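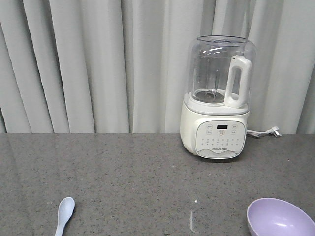
Cisar, February

Hi, and thanks for clicking on the "about us" page, which I suspect is the page people visit when they've already looked at everything else. I run Gikton, a small robotics workshop and teaching lab, and I write most of what you read on this site (the typos are mine too). We teach robot arms to do ordinary kitchen jobs, and we teach people how to teach the arms. We also open our doors twice a year, and since the winter open day is still fresh in my mind, I'm going to tell you who we are by telling you how that went.

We had 101 visitors! That's a lot of coats for one rack. They came in between ten in the morning and four in the afternoon, in groups small enough that everybody could get right up to the counter. We have five stations, each with a stone-look counter, a plain curtain behind it and a short list of jobs. The most popular one by far was the blender station. It's a white countertop machine with a clear jar and a big solid handle, plus a pale blue spoon and a light purple bowl, and people kept telling me they had expected something fancier. I love that reaction. A handle, a spoon and a bowl will keep us busy for months.

Take the jar. You can see the curtain folds right through it, and so can the cameras, so the arm has a hard time deciding where the jar stops and the background starts. A kid in the second group got this immediately and said it was like birds and windows, and I've been using that line ever since. The counter doesn't help either, with all those black and white flecks and the shine on top. We picked it on purpose. Real kitchens are shiny and speckled and full of reflections, and an arm that only works over a sheet of green paper isn't much use to anybody.

The way we do a demonstration is pretty simple. One of us guides the arm through a job by hand, say picking up the spoon and setting it in the bowl, and then we do it again with the spoon turned a different way, and again, and again. For the spoon job we had 298 of these practice runs saved up before the open day, and the visitors added more. Anyone over eight could take a turn at the controls. Some of them were much better at it than I am (the retired dentist, wow). We never plug the blender in during public sessions, by the way. There are blades in the bottom of that jar, and the jobs we show are all about moving and placing things, so the cord just lies on the counter.

Did everything work? No! The arm missed the spoon four times in a row in front of the largest group of the day, and then got it on the fifth and received the loudest cheer I've heard in our building. One station lost its afternoon to a loose cable. I would still rather show people a morning like that than a polished video, and plenty of them stayed past closing to ask questions.

A bit of background, as this is supposed to be that kind of page. Gikton started in the back half of an old upholstery shop, with one secondhand arm and a folding table. We moved to our current place on Brernard Street when the folding table gave out. These days we run evening classes for adults, a school program called Robles (named after the first street we ever rented on), and practice-data projects for people building household robots. The Robles kids come in with their teachers, spend a half day at the stations and go home with their own recorded runs to look over in class. Last school year 529 students came through, and I'm pretty sure every one of them asked whether the arm could make pancakes. Not yet.

If you'd like to visit, you don't have to wait for an open day. We take groups of up to a dozen on most weekday mornings, and the beginner classes need no coding and no tools. Wear shoes you can stand in for a while. Parking is behind the building, and the door with the dented mailbox is the right one. The next open day will be in the fall, and we're planning to bring back the blender station with a few new jobs, including one with the bowl that has been driving me up the wall all week. Come try it and see if you do any better!

Contact: use the visit form or stop by the front desk, Brernard Street, Cisar | © Gikton Robotics Workshop. All rights reserved. | Back to top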